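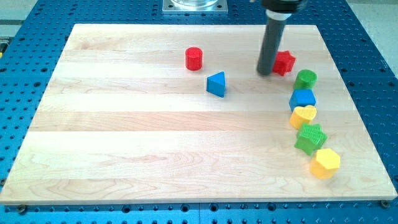

1/10/22

I spent most of my first week back getting the block-pushing cell ready to run again, and since three different people have asked me how I do it, I figured I'd write the whole thing down here, where at least my mother will read it (hi, Mom).

The arm lives at our Pledport lab and goes by Kunska, a name it had before I got there. Its job is simple to explain at parties. It has a rod hanging down from its wrist, there are plastic blocks on a board, and it slides the blocks where you tell it to. No fingers, no suction, only pushing. You would think a robot with so little going on at the business end would need very little care, and I thought so too, back when I inherited it from Meenakshi Menon along with a folder of notes and a drawer of hex keys.

After any long break I start with the table. Ours is one of those blue ones with holes all over it, and I love it dearly, but the holes collect everything. I found a washer in one, and something I'm fairly sure was a bit of granola bar. I go over it with the vacuum and the soft brush before I touch anything else, and then I go around with the hex key and check every bolt that goes into the table. Two were a little less than snug. I don't think they had worked loose over the holidays with the arm switched off, so I suspect they were like that in the fall and I missed it. Oh well! They're snug now.

Then the board. It's a maple board, five planks glued side by side, and I have opinions about it. Meenakshi picked it because she liked how the blocks slid on real wood, and I was skeptical at first, because wood moves with the seasons and the heating in our building is ferocious in January. So I lay a straightedge across the planks, in both directions, and look for light underneath. This year there was a sliver toward one corner, thinner than a sheet of paper as far as I could judge, and I let it be. If a seam ever stands proud enough to catch a fingernail, that's when I'll get out the sanding block. I run my palm over the whole thing anyway. You feel things that way that you'd never see.

The rod is where I spend the real time. It has to come down straight, and it has to stop at the right height: low enough to push a block near its base, high enough that it doesn't drag along the wood. I take it out of the collar, wipe it down, put it back, tighten it a little at a time, and bring the arm down very slowly with one hand near the stop button. When it's close I slide a slip of printer paper under the tip. I want to feel the paper just tug. Then I raise it a hair and save that as the working height, and I do the same near each corner of the board, which takes forever and is my favorite part of the whole job. I put on a podcast.

This time the far corner was off by more than I'd like, and I spent an entire afternoon blaming the board before Lakshmi Marar wandered over and asked if I had reloaded the tool settings after putting the rod back. I had not. I had reloaded the ones for the old rod, the longer one from Buvosik that we stopped using last year. Those old settings are now in a folder called DO NOT, and I brought Lakshmi a coffee.

Last come the blocks, all eight of them: two stars, two cylinders, a cube, a triangle, a hexagon and a heart. They've got fine little ribs all over, and the ribs hold dust, so each one gets a going-over with an old toothbrush and a dry cloth. No water, please. I stand each one on the board and give it a nudge with my finger to see that it slides without chattering. The yellow heart is the one that gives the arm the most grief, by the way. Push it on a lobe and it swings off sideways like a shopping cart with a bad wheel - I've become quite fond of it.

With all that finished I let it run a warm-up, which is seven slow laps around the board with nothing on it, and then a few short pushes with the blocks set out. I stay close and listen. The wrist has a faint hum I know well by now, and any new noise gets written in the notebook with the hour counter beside it. It read 3,355 when I shut everything down, and there were no new noises to report.

Still on my list: the cable tie by the elbow that I keep meaning to replace, and a label for the drawer with the spare rods. Rai is sending a new collar too, and when it gets here I'll be doing the paper trick all over again. I've already picked out the podcast.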